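Dufour Papers Reading Room: Frequently Asked Questions

Last updated 2020-05-28
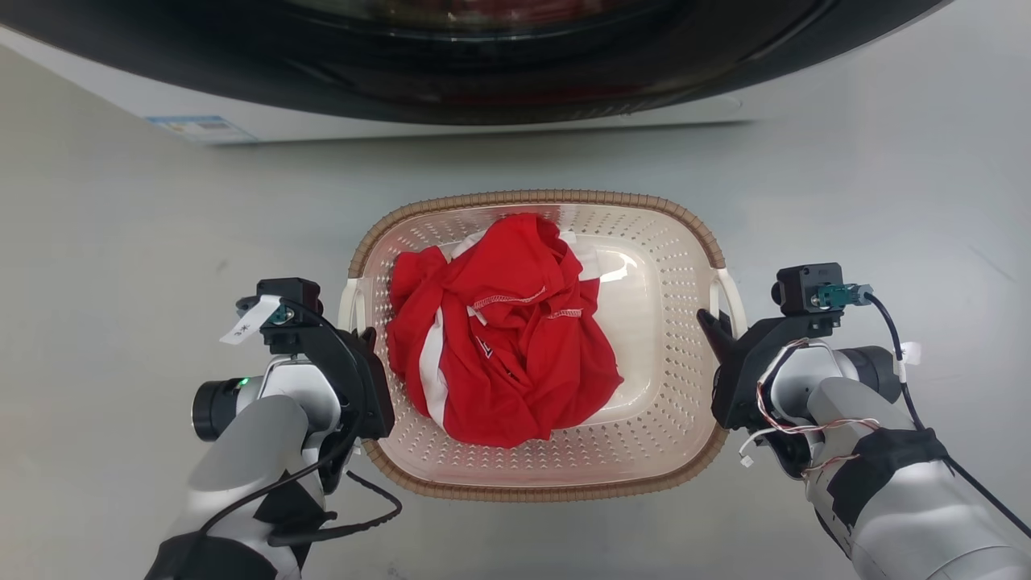
The Dufour Papers are the letters, diaries and office files of a family that sat on the Lundstead municipal council across two generations. The answers on this page cover the questions we get most often by phone and email.

What is in the collection?
There are 2888 catalogued items in 17 boxes. Most are letters to and from constituents. The rest is draft speeches, campaign leaflets, travel receipts and two pocket diaries in poor condition.

Who were the Dufours?
A father and daughter, both elected to council for the Nidis ward. The father trained as a surveyor and spent most of his time in office on roads and drainage. The daughter studied law and is better known for her part in the Malasico land dispute.

Do I need to be a student or an academic?
No. Anyone can register as a reader. Bring one piece of photo ID and something showing your current address.

How do I book?
Email the reading room with your name, the box numbers you want and the day you would like to come. Please don't turn up without a confirmed booking. The next open bookings are for June.

How many boxes can I see at once?
You can order 2 boxes per visit. You will have one on the desk at a time.

Can I see the diaries?
Not the originals. There is a typed transcript in Box 4, which leaves gaps where the handwriting could not be read. The page numbers in the transcript do not match the older index, so cite the transcript.

Can I take photos of documents?
Yes, for private study, with no flash. If you want to publish a photo you need written permission first. There is a form for this at the desk.

Are any files closed?
Box 11 is closed. It holds personal letters about people who may still be living. Parts of Box 12 have names blacked out on the reading copies.

How should I cite the papers?
Dufour Papers, Lundstead, then the box and item number.

I have letters from one of the Dufours. Do you want them?
Possibly. Write to Amrit MacLeod, who looks after new donations, before sending anything. Scans of the first few pages are enough to start with. We can't return items mailed to us without notice.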